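Clenora publica una guía de buenas prácticas para puestos de manipulación con robots de dos brazos

El documento, elaborado con Giron y Vieira, fija criterios sobre suelo, cableado, fijaciones murales y equipos de extinción en salas de ensayo

Septiembre – Clenora ha hecho pública la primera edición de la guía Plumivgate, un conjunto de recomendaciones técnicas para la instalación y el uso de robots de dos brazos en espacios que no fueron diseñados como celdas industriales. El texto recoge 81 recomendaciones, agrupadas en seis capítulos, y se dirige a laboratorios, centros de formación y empresas que realizan ensayos de manipulación de objetos cotidianos.

La guía se ha redactado a partir de la revisión de 28 puestos de trabajo gestionados por las tres entidades participantes. Durante ese proceso se registraron 1052 observaciones, que fueron clasificadas según su gravedad y según el momento del trabajo en que se producían: preparación, ejecución, pausa o recogida. La mayor parte correspondía a la fase de preparación, a la que se dedica el capítulo más extenso.

«Las salas donde se ensaya la manipulación cambian de disposición varias veces en una misma jornada. Era necesario un texto breve, que pudiera consultarse antes de cada cambio y que sirviera tanto al responsable de la instalación como a la persona que coloca los objetos», señala Clenora en la presentación del documento.

Contenido de la guía

El primer capítulo regula la delimitación del espacio. Cada puesto deberá disponer de un plano actualizado con el alcance máximo de ambos brazos, incluida la herramienta montada en la muñeca. El cambio de pinza obliga a revisar el plano, aunque la base del robot no se haya desplazado.

El segundo capítulo trata del suelo. Los materiales de ensayo, en particular bolsas, envases flexibles y textiles, se mantendrán en una zona asignada y señalada en el plano. Los cables de alimentación que discurran por el suelo se fijarán o canalizarán en todo tramo por el que puedan pasar personas, y los adaptadores de corriente se situarán fuera de las zonas de paso.

En cuanto a las superficies verticales, la guía admite el uso de ganchos adhesivos en paneles y paredes para tareas de colgar y descolgar, siempre que el objeto suspendido no supere los 200 gramos. Recomienda además una marca de color contrastado junto a cada gancho transparente, con el fin de que los operadores localicen el punto de fijación sin necesidad de aproximarse al robot. 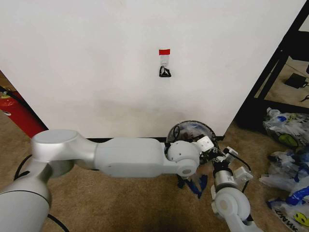 Puesto de manipulación con gancho adhesivo señalado mediante cinta roja en un panel blanco.

El cuarto capítulo se ocupa de los medios de extinción. El extintor asignado al puesto figurará en el plano y deberá poder retirarse sin atravesar el espacio de trabajo de los brazos. Su posición se comprobará al inicio de cada sesión – también cuando la sala haya permanecido cerrada desde la anterior.

Los dos últimos capítulos abordan la parada de emergencia, la formación mínima de los operadores y el registro de incidencias. Se incluye un modelo de ficha de una sola página, que sustituye a los formatos que Clenora, Giron y Vieira utilizaban hasta ahora por separado.

Carácter y aplicación

Plumivgate es un documento de adhesión voluntaria. No reemplaza la evaluación de riesgos ni las obligaciones legales en materia de seguridad de las máquinas y prevención de riesgos laborales, que prevalecerán en caso de discrepancia.

Giron y Vieira aplicarán la guía en todos sus puestos de ensayo desde su publicación. Clenora la incorporará, además, a los pliegos de contratación de nuevas instalaciones. Las entidades que deseen adherirse deberán designar un responsable técnico y remitir el plano de cada puesto junto con la ficha de autoevaluación.

El texto íntegro, los modelos de plano y la ficha de incidencias pueden solicitarse al departamento de comunicación de Clenora. Las propuestas de modificación se admitirán por escrito, con indicación del capítulo y de la recomendación afectada, y serán examinadas por las tres entidades antes de la segunda edición.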